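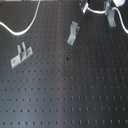 Home | News | Equipment | Contact

Cavalcanti to add 2 robot cells at Prindport

PRINDPORT — Cavalcanti has ordered 2 robot cells from Ilau for its Prindport plant. Install in September. Floor space set aside: 700 square feet. Perforated metal boards, brackets and cable budgeted seperately, $4,000.

"Priced the arms first, the mounting last. Wrong order," said plant manager Bronwyn Bolger.

Spares still to be quoted.

Media: Dima Obeidat

Comments
Yannick C.: Does the 4,000 cover labour?
Nkrumah Antwi: Ours went over by $967 — all cable.

© Cavalcanti | Back to top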